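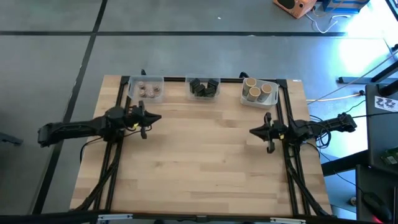
Station 2 with the three bins in starting order: discs, blocks, tubes.

Dovlow Small Parts Sorting

Readme for the July release

Contents

Dovlow is a set of recordings of small loose items being taken out of clear bins, laid on a wooden tabletop and put back. There are 3349 recordings in this release. Each one covers a single task from start to finish. Recordings that were stopped early are kept in a separate folder called partial and are not in that total.

Items

Discs. Small, round, tan and brown, with a darker center. They start in the left bin. Labels use "disc" for all of them, whatever the shade.

Blocks. Rectangular, nearly black, matte. They start in the middle bin in a pile. The pile is not arranged, so blocks may lean on each other or lie flat.

Tubes. Cardboard, beige outside, hollow. They start standing up in the right bin. A tube that falls over during a task is labeled "tube_down" from that point on and goes back to "tube" if it is stood up again.

The bins are translucent plastic and stand along the far edge of the table. Left and right are always given as seen from the near side.

Tasks

take_one: move one item from its bin to the open part of the table.
return_one: put an item on the table back in its own bin.
swap_bin: move one item to a bin of a different kind.
stand_tube: set a fallen tube upright on the wood.
clear_top: return everything on the table to the bins.

The largest group is take_one. The smallest is clear_top, with 300 recordings, and these are also the longest.

Folders

Each recording has its own folder with the video, a file named task.txt and a file named items.csv. The csv has one row per item touched, with the item type, starting bin, ending bin and a yes/no column for dropped. Items that were bumped but not picked up are left out of the csv. We may add them later.

Split

The test split has 936 recordings. The rest are for training. Test recordings were picked by session, so no session appears in both.

Known problems

In 14 recordings the csv lists a block as starting in the left bin. The video is correct and the csv is wrong. The folder names are in errata.txt.

Some earlier labels used "ring" for the tubes. These were changed to "tube" but the old word may still turn up in task.txt.

Dark blocks are hard to tell apart in the pile. Do not rely on block numbers staying the same across a recording.

Related sets

Prornon uses the same folder layout with kitchen items. Its csv has two extra columns, which the Dovlow loader ignores.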